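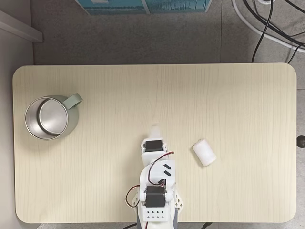
Senholm issues revised care sheet for insulated drinkware
20th December
By Veronika Ammann

Senholm has published a revised care sheet for its insulated drinkware, covering steel-lined mugs, flasks and lidded cups. It replaces the version issued in June and applies to all 46 items in the current range.

The main change concerns descaling. Users in hard water areas are now advised to fill the vessel with a weak citric acid solution, leave it for 30 minutes and rinse twice. Bleach and chlorine tablets should not be used on steel, as they can cause pitting – even at low strength.

Advice on painted outer surfaces has also been tightened. These should be washed by hand with a soft cloth. Lids and seals may go on the top rack of a dishwasher.

"Most of the queries we receive are about tea stains and lid seals," said Lorenz Aebischer, product care manager at Senholm. "The new sheet deals with those first."

Printed copies will be sent to 107 stockists. Replacement seals can be ordered from the spares desk by quoting the code on the base.

Last updated: 20 minutes after first release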